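Food Prep Basics — Handout 4
Noodles, one pot, and the stuff around the pot
February 6, 2020

Bring this to the kitchen session. Last week's handout (rice, oats) still counts, the short quiz covers both. If you lost yours there are spares in the tray by the door.

1. What we're after

Rice noodles and bean thread noodles. Both dry, both thin, both white-ish. They get mixed up at the store constantly and they don't behave the same.

Rice vermicelli — made from rice flour and water. Brittle when dry. Turns solid white when it softens.
Bean thread (glass noodles) — mung bean starch. Tougher dry, hard to snap by hand. Goes clear and slippery.

Read the ingredient line, not the front of the bag. The front can say vermicelli for either one. It can also say vermicelli for thin wheat pasta, so anyone cooking without wheat has to check every time.

In class we use the Bramau rice vermicelli, 200 g bags, one bag per two pairs. Split it inside the bag. Hold the bag closed at the neck and pull the bundle apart through the plastic, otherwise you get bits all over the counter and the floor and they are miserable to sweep.

2. Picking the pot

Saucepan with a lid. Small is fine. Dry bundle should go in without being forced down — it doesn't have to lie flat, it relaxes once the water hits it.

Check before you start:
— lid fits the pan you took, not the one next to it
— handle tight, no wobble
— inside clean right down to the edge of the base (old starch dries there and you don't see it on a dark pan)

Dark nonstick pans: wood or silicone tools only. No forks for pulling the noodles apart. We lost two pans that way in the fall term.

Glass lids. You can check on things without lifting, which is the whole point. But glass chips at the rim if it gets knocked, and a hot lid put down in cold water can crack. Pick it up by the knob, set it down knob side down on a folded towel, or lean it in a rack. Never flat on a wet counter when hot, it sucks down and sticks.

Handle position. On the burner, turn the handle in over the counter and not out past the front where a sleeve catches it. On the table during setup it doesn't matter much, point it at whoever is going to pick it up.

3. Laying out the table

Do the layout before any water goes on. Soaking is quick, and you'll have no time to hunt for a bowl once it's started. Things that go on the table: pan, lid, noodles, mugs for broth, bowl or plate. Strainer goes by the sink.

Noodles can go straight in the dry pan while you set up. Saves a bowl.
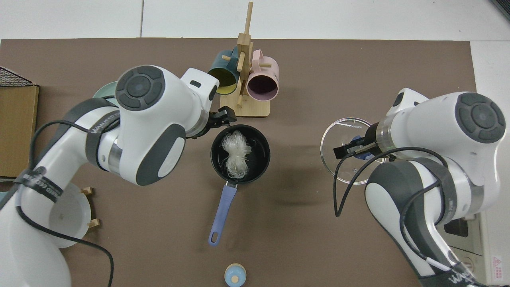

Fig. 1. Setup stage. Dry noodles in the pan, glass lid off and held upright, mugs on the stand behind.

Mugs on the tree stay on the tree until serving. Keeps them off the table where the pan has to go, and people stop putting teaspoons in them. Hang by the handle. Load both sides evenly, a mug tree with everything on one side tips when you pull the last one off. If the base rocks, tell me and I'll put felt under it.

Racks and boxes go to the side of the table, off the working area. Cardboard well away from burners, please.

4. Method A — soak (rice vermicelli)

Use this one unless told otherwise.

Noodles in the pan, dry.
Boil water in the kettle. Pour over until covered with a good inch above.
Lid on. Heat OFF. The pan isn't on a burner at all for this.
Three minutes, then lift the lid and poke. Loosen with chopsticks or a wooden spoon.
Most batches want another minute or two. Taste one strand. Should bend easily with a bit of chew left.
Drain. Rinse under cold water untill they stop feeling slimy.
Shake hard. Leave in the strainer.

Lift the lid away from you, far edge first. Steam comes out the side you open. People read this and then do it the other way around.

If they're going into hot broth, stop early. They keep softening in the bowl. A soaked-through noodle put in hot broth is mush by the time you sit down.

5. Method B — simmer (bean thread)

Cold soak ten minutes first, then drain.
Into simmering water, lid off. They foam a little, that's starch.
Start checking at two minutes. Clear all the way through with no white thread in the middle = done.
Drain, rinse, cut with scissors two or three times across. Otherwise you serve one long noodle to six people.

Lid stays off for this one. Lid on plus starch water = boil over, and then you're cleaning the burner.

6. Water amounts

Too little water is the usual problem, not too much. The noodles take up a lot, and what's left turns gluey. For half a bag cover generously and don't measure. For a written recipe you do need a number, so weigh: pan on scale, zero, add noodles, write it down, add water, write it down.

Practice sheet from my own trial, half bag split unevenly on purpose:
dry weight 122 g
after soak and draining 397 g
So a bit over three times. Yours will differ depending on how hard you shake the strainer. Write yours in the margin, we compare at the end.

Scales are the flat Itemix ones. Let the display settle before you zero it. Don't put a hot pan on them — mat first, then zero with the mat on.

7. Broth (quick)

Lollen bouillon powder, one level teaspoon per mug, hot water. Stir, taste, then decide about salt. It is already salty. Green onion, a slice of ginger, few drops of sesame oil if you like it. Soy sauce on the side.

Broth in the mug, noodles in the bowl, pour over at the table. Looks fussy but the noodles keep their bite.

Check the label on the bouillon if anyone at your table has allergies. Celery and milk turn up in these powders and you wouldn't guess it from the taste.

8. Trouble

Clumped into a ball — not enough water or never stirred. Fresh hot water, 30 seconds, loosen.
Snapping into short bits — stirred while still stiff. Still edible. Use in spring rolls.
Mushy — too long, or left in the hot water while you did something else. No fix. Fry as a pancake w/ egg.
Stuck together after draining — teaspoon of oil, toss with your fingers.
Lid rattling — heat too high, or wrong lid.

9. Clean up

Pan: hot water, soft sponge, wipe round the base edge where the starch sits. Dry it, hang it by the hole in the handle if it has one, hooks over the back counter.
Lid: wash both sides of the rim. Water hides under a metal rim so stand it on edge to drip.
Mugs: wash, dry the inside, back on the tree.
Strainer: bang it out over the trash first, NOT over the sink. Noodle bits swell up in the trap.
Table: damp cloth, then a dry one.
Leftover dry noodles: into the Pons tub with the clip lid, bag and all so the ingredient line stays with them.

For next time

Read sections 4 and 5 again, they look alike and they're not.
Cook either kind at home once. Note which one, how long, wet and dry weight if you have a scale.
Bring a lidded container, we usualy have extra.
Eggs start in April, handout to follow.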